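About Us
Lostthorpe Baseball Academy

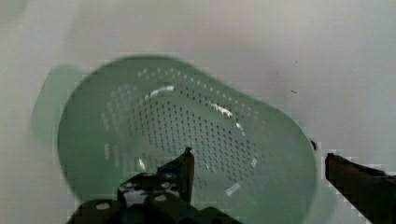
A pale green plastic colander on a white surface.

Lostthorpe Baseball Academy is a school for young pitchers and infielders who want to play at a higher level, and also for players who are coming back after an injury. We train all the year on two indoor lanes and one full outdoor field at the edge of Gremden. The academy was opened by Annick Girard, who is still the head coach and who still throws most of the morning batting practice herself.

How we began

Annick learned the game in a small club where there was one catcher's mask for the whole team. She played third base and later second base, and she stopped playing when her shoulder did not allow her to throw across the field anymore. During her recovery she kept a notebook of every exercise, every throw and every bad day. This notebook became the base of our return-to-throwing program, and the new coaches still receive a copy of it when they join us.

The first classes took place in January, in a rented hall with a low ceiling. High fly balls were not possible, so the players worked on ground balls and on footwork for the whole winter. We have kept this habit. Every player at Lostthorpe, pitchers included, starts the year with ground balls.

The academy today

We have 19 players in the full program and three coaches who work with them every week. The groups are small and we prefer to keep them so. When a group is full, we open a waiting list and we write to the families as soon as a place is free.

The Lavoie Field is our home field. The infield is dirt and grass, the mound was rebuilt two seasons ago, and the left field fence is closer than we would like. The indoor lanes are in the building behind the first base side, together with the weight room, the changing rooms and a kitchen where the players can prepare their own lunch on long days.

Our programs

Full program. Training five days a week during the season and four days in winter. It includes hitting, fielding, strength work and one individual talk with a coach each month.

Weekend program. For players who stay with their school team and want extra work on one part of their game. Most of them choose hitting, but we also have a good group of catchers.

Return to play. For players who had elbow, shoulder or knee surgery and have the written permission of their doctor to start again. We do not replace the doctor or the physical therapist. We receive their plan, we follow it, and we send them a report after each week of throwing. A player begins with short and easy throws on flat ground. The distance grows only when the report is clean, and the mound comes at the very end. Some players find this slow, and we understand them well.

How we coach

We speak quietly on the field. A young player who makes an error already knows it, and shouting from the dugout does not help him or her to take the next ball. We use video two times per month and not more, so that the players also learn to feel the movement by themselves.

Pitch counts are written down for every bullpen session and every game. Parents can ask to see them at any time. If your child also pitches for another team, please tell us the number before the training — it changes what we do that day.

We do not promise college places or contracts. Several of our former players went on to play in college, others coach small children now, and one became an umpire in the Gremden league, where he is very strict with us.

The Grirnent Cup

Each summer we organize the Grirnent Cup, a friendly tournament for teams of the region. The games have seven innings and the entry is free for spectators. The last edition brought more than 3090 visitors over the weekend. The next one opens on Thu 1 June with the youngest teams, and the gates are open from nine in the morning.

Visit us

Families are welcome to watch a training before they decide. Please call the office one day ahead, so that a coach has time to walk with you around the field. Bring your glove and sports shoes if you would like to try — we have enough helmets and bats in all sizes. Parking is behind the right field fence, and the office is the first door on the left after the batting lanes.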